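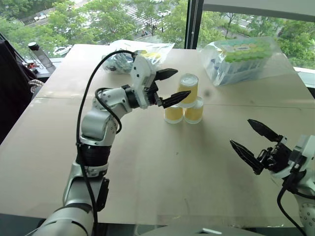 Cup station by the window, both arms over the table, three cups stacked.

Home | Diary | Notices | Staff Pages | Archive | Contact

Station Diary, Gumetdale Site
Tuesday, January 14, 2020

The morning was given over to cup handling at the window table. The two arms are operated under the Orkesora program, and the work instruction for the station remains the one issued by Camenzind in August. Two operators were assigned to the table for the full shift, as agreed with the packing section.

It is recorded that the packing section has now worked alongside the arms for long enough that its duties have changed in practice, and that the written duties have not kept pace. Operators formerly stacked and bagged by hand for the whole of a shift. They now set out the cups, watch the arms, clear the table between runs and enter the result on the sheet. Several have remarked to this writer that the day is easier on the wrists and harder on the attention. One described the afternoon hours as long. The remark was made without complaint and is entered here in the same manner.

The question of grading was raised again at the mid-morning break. Under the present scale a packer is paid by line, and the table is not a line. The interim arrangement with Nostano treats the post as equal to a packing line for pay, but it makes no mention of the training hours. This writer undertook to put the matter in writing before the end of the week and has begun a draft.

The yellow and white cups continue in use. The instruction calls for them to be placed upside down, two below and one across the top. New staff tend to set the lower pair too far apart, and a line has been added to the training sheet accordingly. The sheet should also state plainly who may reach across the table and when. At present this is passed on by word of mouth, and the two shifts do not tell it the same way.

Cup sheets on file now stand at 973. They are kept in the gray cabinet and have not been entered in the system. The office has asked that this be done by the operators in slack time. The section's view is that there is little slack time at the table, as a person who is watching is at work -- a point on which the office and the floor have yet to agree.

A request was received from the night shift for a second stool. Approved.

One packer of long service has asked to return to the hand line. The request is reasonable and will be supported. It would be a mistake to treat the table as a promotion for everyone, and the notice inviting names for the next training group should be reworded before it is posted.

Draft on grading to be resumed tomorrow. Blind cord at the window to be reported to maintenance.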